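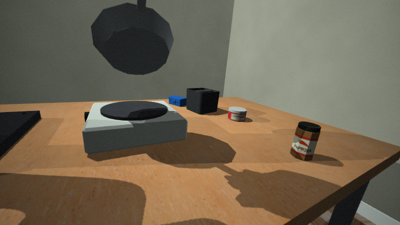
Simulated arm stops short of the hot plate

Posted by Larysa Kushnir, 28 Feb 2026

I look after one simulated cell: a table, a hot plate with a small knob on the side, and a few things to pick up such as a spice jar and a tin. The arm is supposed to come down and turn the knob. Since I swapped the tool flange model it stops 40 mm too high every time and reports contact. Nothing is near it when it stops. I ran it 200 times overnight and 171 runs ended this way. The rest timed out. Same scene file as before, only the flange mesh is new. Where should I look?

Antonina Bondarchuk

Turn on the collision shapes in the viewer and look at the flange. The mesh you see and the shape used for contact are separate, and when you swap one the other often stays behind. I had an old collision cylinder left under a new flange and it did the same thing - contact in mid-air.

If the shape looks right, check the tool offset. Ours was still set for the longer tool. Change one, run 19 or so resets, then change the other. Don't do both together or you won't know which it was.

Also check that the knob has its own joint. If it is merged into the base it won't turn even when you reach it.

Stiler

Try a smaller time step, fixed mine.

Larysa Kushnir

It was the collision shape. The old one was still attached under the new mesh. The arm gets down to the knob now. Time step made no difference here. I still have to check the joint.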